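Dos manos sobre mesa blanca: la izquierda pierde el cero y el cable me tiene frita

Publicado por Nasrin Pakzad en julio · 8 respuestas seguidas · 2 compartidos

Hola a todos, y perdonad de antemano el ladrillo, que cuando me pongo a escribir no sé parar. Llevo desde la primavera cuidando una celda pequeñita en el taller de Stotevcombe: dos brazos con manos de cinco dedos (las montamos con el controlador Vimico), una mesa blanca arrimada a la esquina y poco más. La tarea es sencilla sobre el papel, coger una mandarina y dejarla en un plato, y para lo que yo quiero, que es aprender a mantener esto sin llamar al instalador cada dos por tres, me sobra.

El caso es que la mano derecha se porta de maravilla, pero la izquierda va perdiendo el cero. Arranco por la mañana, hago la rutina de referencia, todo correcto, y después de unos 100 ciclos la muñeca ya cierra un poquito girada, lo justo para que los dedos bajen torcidos. Si apago, dejo reposar y vuelvo a referenciar, se arregla. Hasta la tanda siguiente, claro.

Cosas que ya he probado: he repasado los tornillos de la brida, he cambiado la velocidad de aproximación (la bajé bastante y la deriva tarda más en aparecer, pero aparece), y he vuelto a cargar la configuración de fábrica, con el disgusto de perder mis posiciones guardadas, que no tenía copia, ya me vale. Lo que no he tocado es el cable que entra por el lado de la muñeca. Lo llevo suelto, haciendo una curva hacia abajo, sin ninguna brida hasta la base, y empiezo a sospechar de él. También me ronda que el problema esté en la mesa: no la tengo atornillada a nada y puede que se mueva con los brazos trabajando.

Os dejo la mesa tal como la uso, con el plato a la izquierda, y al final una con el plato entre las dos manos:

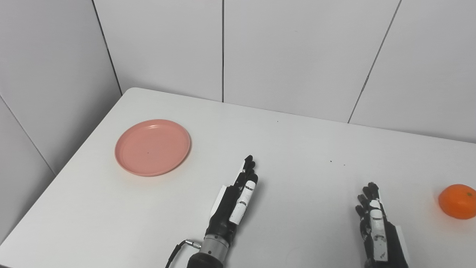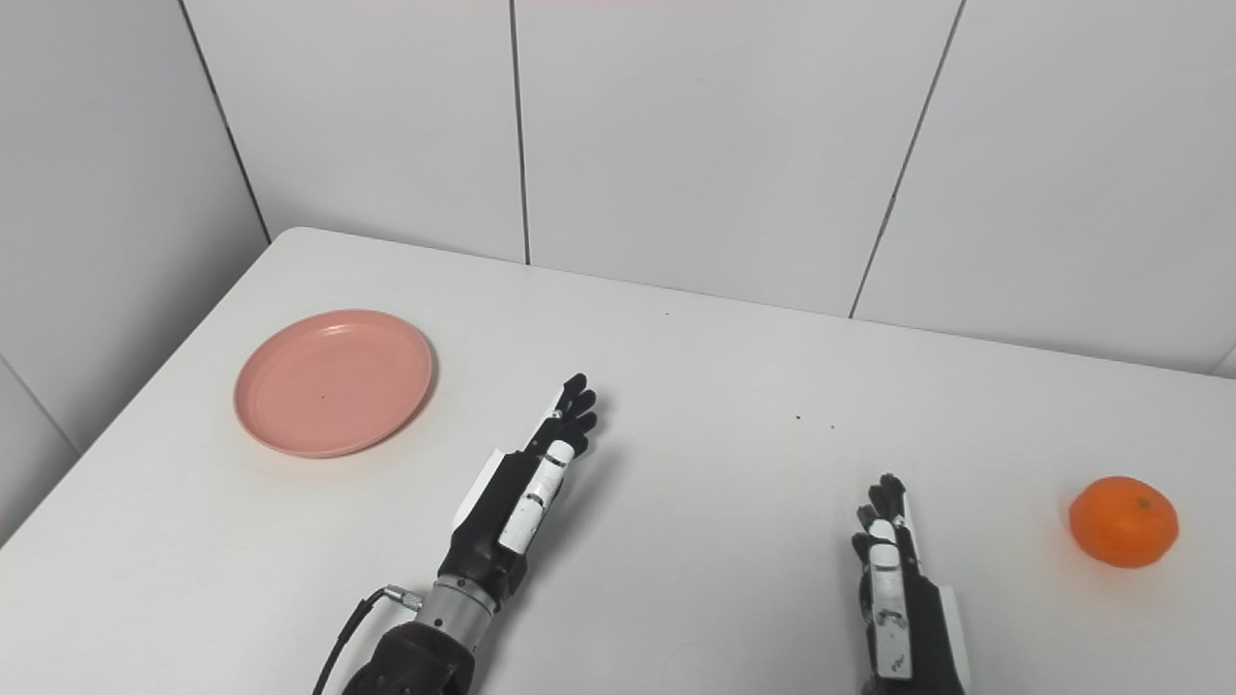
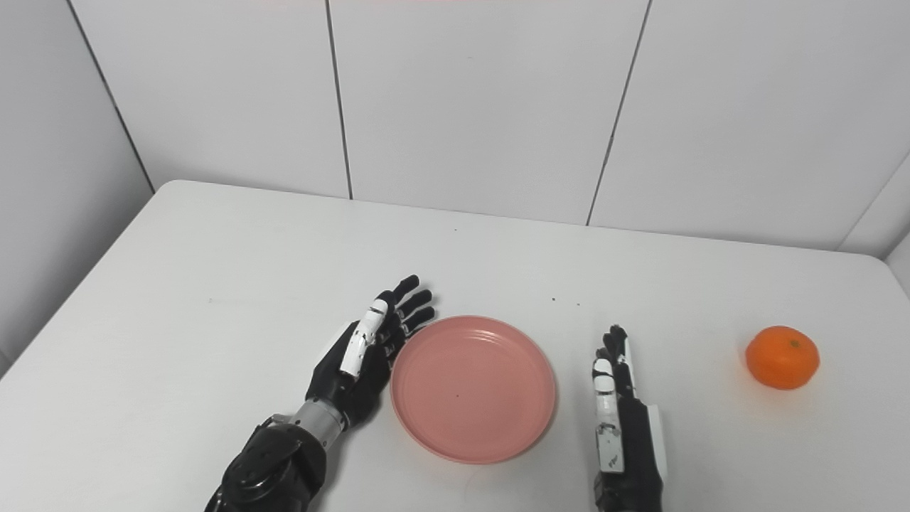

Nasrin, por lo que cuentas yo iría derecha al cable y dejaría la mesa para después. Si fuera la mesa, tendrías el error en las dos manos, y dices que la derecha va fina. Y si apagando y referenciando se te corrige sin recolocar nada encima de la mesa, pues más a mi favor.

A mí me pasó algo parecidísimo con una celda en Clivero y tardé semanas en verlo. El conector tenía un juego mínimo y el cable, al girar la muñeca, iba tirando siempre hacia el mismo lado. Cada tirón hacía perder algún pulso del encoder y el controlador tan tranquilo, sin una sola alarma. Te cuento cómo lo hice yo, por si te sirve:

Apaga y corta la alimentación del brazo entero, no solo de la mano. Saca el conector, mira los pines con una lupa y, si hay rosca, apriétala a mano hasta el tope, sin alicates (yo me cargué una por bruta). Luego sujeta el cable al antebrazo con una cinta de velcro, dejando un bucle holgado por encima de ella. El bucle tiene que permitir el giro completo de la muñeca en los dos sentidos. Muévela tú con la mano, despacio, con los frenos sueltos y alguien sosteniendo el brazo, y fíjate en si el cable se tensa en algún punto.

Cuando lo tengas, haz una tanda larga en vacío, sin mandarina ni plato ni nada, y apunta la lectura de la muñeca al empezar y al acabar. Yo hice 900 ciclos porque soy muy cabezota, pero con la tercera parte ya me habría enterado. Si la lectura se mantiene, era el cable. Si se te va otra vez, me inclinaría por el propio encoder, y eso ya es abrir la muñeca.

Ah, y guarda copia de las posiciones en dos sitios distintos, por favor, que me ha dolido leerlo. ¡Ánimo, que tiene arreglo!

Enviado por mecha_y_tuerca · 8 votos útiles

Para mí es la temperatura. Los motores pequeños se calientan y se van. Ponle un ventilador y listo.

Enviado por Bahrami · 0 votos útiles

Lo del ventilador no lo descartaría del todo, pero tampoco empezaría por ahí. Tiene una comprobación fácil: deja la celda encendida y quieta, con los motores en par, el mismo tiempo que dura una tanda. Si al volver la muñeca sigue en su cero, el calor de estar parada no es, y te queda el movimiento, o sea, cable, conector o algo que patina por dentro.

Y sobre la mesa, aunque estoy de acuerdo en que no explica lo de la izquierda, fíjala igual. Con dos escuadras a la pared o unas marcas en el suelo para ver si se ha corrido te ahorras otra tarde de quebraderos de cabeza. Yo además hago la referencia siempre con las manos abiertas y lejos del plato, después de que una vez un dedo me rozara el borde y me diera un cero falso que estuve arrastrando toda la mañana.

Si abres la muñeca al final, haz fotos de cada paso antes de soltar nada, y cuéntanos aquí cómo ha ido, que somos varios con el mismo controlador.

Enviado por lijadora72 · 2 votos útiles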